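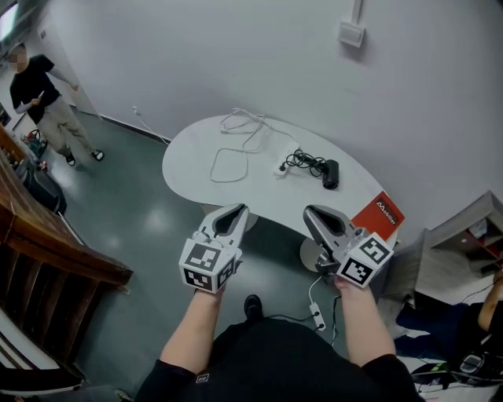

*Hand-held grippers with marker cubes, beside the cable table at Irkville.*

## Equipment plan: second gripper set and power

The Irkville site will add a second pair of hand-held grippers in the coming budget period. The quote from Prultinside is $3,134 for the pair, with marker cubes fitted and one set of spare jaw pads. The same pair without cubes is $2,639. Nga Phùng, who keeps the equipment list, has put the higher figure in the plan. Printing and mounting our own cubes was tried at Wysocka last winter, and the faces had to be redone twice before tracking held steady across a full session.

A separate line of $300 covers power and cable. The current setup runs from power strips on the table and on the floor, and the cable count goes up with every device added. The line pays for:

- two longer power strips with switched outlets
- floor cable covers for the run from the wall outlet
- labels and reusable ties
- one spare charger per gripper pair

Anything left over goes to replacement pads, which cost $155 per box and are budgeted at one box for the period. Pads wear faster on hard plastic and metal objects, so sites that record mostly kitchen or tool tasks should tell Nga before the order is placed.

Firnberg asked whether the new pair could be shared between sites. For now it can't. Each pair is calibrated with its own cubes, and moving it means a fresh calibration and half a day lost at both ends. A travel case would help with damage but does nothing for the lost time. The question will come up again when the robot arm at Firnberg goes into regular use, as the arm will need the same jaw type if recorded motions are to carry over without rework.

Jaw type is the one item still open. Prultinside offers a wider opening at no extra cost, but the wider jaws don't fit the existing pads. Sites that want them should send object sizes, in inches, with the largest item listed first.

Requests go to Nga Phùng by Saturday noon. Put the site name in the subject line and attach the current inventory sheet, including items out for repair.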